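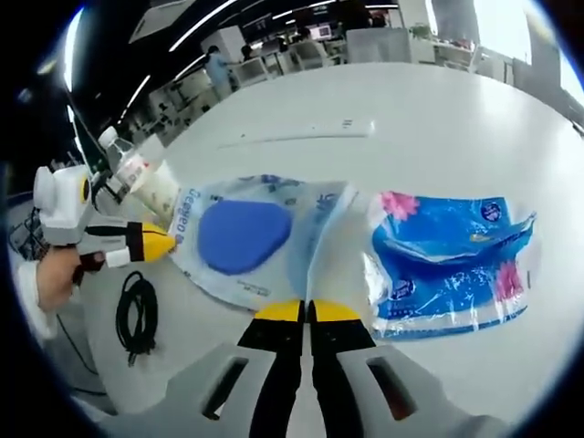 Attachment 1 – right-hand gripper view, both grippers at the Deeyeo bag, bottle and blue pack on the table.

Ticket: Right gripper reports closed while fingers are still apart
Project: Vunar, hand-held collection, bench 2
Raised by: Hanane Lamrani
Assigned to: Ehab Bouazza
Priority: raised from normal to high
Status: resolved, one action open

Summary
The width reading from the right-hand gripper drops to zero before the fingers meet. The left-hand unit is not affected. Episodes recorded with the fault load without errors, but the grasp is marked too early and replay on the arm closes on nothing.

Lamrani, 09:40
Found during replay of the packaging set. On soft plastic bags the arm closes short of the bag and lifts away empty. On bottles it is hit and miss. Checked 30 episodes by hand and the right-hand width trace flattens at zero while the wrist view still has a gap between the yellow tips. Left-hand trace follows the fingers as expected. Operator was Fujimoto for all of them, but I get the same result when I hold the unit myself.

Bouazza, 10:15
Please run the zero routine on the right unit and repeat with the bag and the bottle. Send me the width log and the firmware version of both units.

Lamrani, 10:50
Zero routine done twice. First run passed, second run stopped with error 14 (travel limit not reached). Firmware is the same on both. Log is in the shared folder under Nestier/width.

Bouazza, 11:30
Error 14 means the encoder did not see full travel between open and closed. Raw count at fully closed should be 340 on this unit according to the calibration sheet. Your log bottoms out at 279 on the good run and then jumps. The software clips anything below the stored minimum to zero, so a shift in the raw count would give the flat trace you describe.

Possible causes:
Stored minimum overwritten by a bad zero run
Encoder magnet loose on the shaft
Cable fault at the gripper end

Fujimoto, 11:55
I swapped the cables between left and right. Fault stayed with the right unit. Swapped back.

Also restored the calibration file from the November backup. Trace was correct for the first few closes, then went flat again. Tapping the housing changes the reading with the trigger untouched.

Bouazza, 12:05
That rules out the cable and the file. Stop using the right unit for recording and open the housing. Do not run the zero routine again, it will overwrite the restored file.

Guthrie, 14:20
Opened on the bench. The magnet had come free of its seat and was turning on the shaft. Old adhesive was brittle and came away in flakes. No damage to the encoder board. Cleaned the seat, bonded the magnet with the adhesive from the Fahmy repair kit and left it clamped. Not to be powered until tomorrow morning.

Guthrie, 08:50
Clamp off. Zero routine passed five times in a row, closed count 340 each time. Tapping the housing has no effect on the reading. Unit returned to bench 2.

Lamrani, 10:10
Recorded a fresh batch with the bag, the bottle and the blue pack. Width reaches zero only when the tips touch. Replay on the arm picks up the bag at the edge and holds it. I am happy for the unit to go back into use.

The older episodes are a separate matter. The raw count was not saved with them, only the clipped width, so they cannot be corrected from the file. I have moved everything recorded on the right unit since its last good zero into quarantine. Left-hand data from the same sessions is kept.

Bouazza, 10:35
Agreed. Two changes made on the software side:
Raw count is now written to the episode alongside the width
Recording is refused if the last zero run ended in an error

The second would have caught this – the operator could dismiss error 14 and carry on.

El Idrissi, 11:20
Prandenbridge has four units from the same build. Please have the magnets checked before their next session. Leave this ticket open until they confirm.

Open action: magnet check on Prandenbridge units. Owner: Angus Guthrie.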